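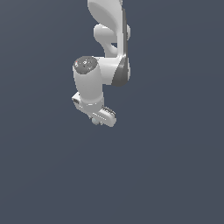
1. Background and Test Unit

The subject of this report is the Zurkley 378, a business laptop with a magnesium lid and a plastic base. Our group was asked to measure how stiff the case is, how warm it gets under load, and how long the battery lasts. The unit came from the department pool and had already been used for one term. Its battery showed 19 charge cycles at the start of testing. The report was handed in on Mar 9, 2020.

The memory is soldered. The drive and the wireless card can be replaced after the bottom cover is removed, which takes a standard Phillips driver. The clips near the hinge are tight and one of them cracked during the second opening.

2. Method

Case stiffness was measured with a dial gauge at five points on the palm rest and four on the lid. The load was a flat weight with a rubber foot. Each point was measured three times and the middle value was kept.

Surface temperature was read with a contact probe after 60 minutes of the Zillamix load script. The script runs all cores at full use and writes to the drive in short bursts. The fan profile was left on the factory setting. Room temperature was logged but not controlled - a weakness of the setup that we return to in section 4.

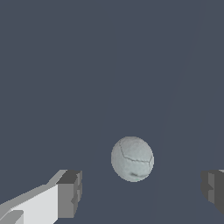 Figure 2. Rendered view, gray surface with pale ball.

Battery life was measured with screen brightness at half, wireless on, and a page reload script running until shutdown. The Zillamix log recorded 3788 page loads before the battery was empty. We ran this test once only.

3. Results

The palm rest flexed most to the left of the touchpad, over the empty card slot. The keyboard deck was firm along both sides and softer in the middle row. The lid resisted pressure well at the corners, but twisting it by hand produced ripples on the display.

The warmest point was on the underside near the rear vent. The palm rest stayed comfortable throughout. Clock speed dropped early in the load run and then held steady, so the cooling system limits the processor before the power supply does.

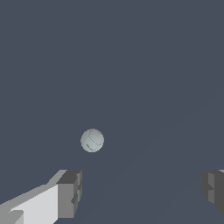 4. Sources of Error

The contact probe was a Fujimoto model last calibrated in May, and its tip did not sit flat on the curved edge of the base. Readings there are probably low. The cracked clip may also have added some flex at the rear, as the stiffness test was done after the cover had been opened twice. A second unit from Guronport was requested for comparison but did not arrive before the deadline.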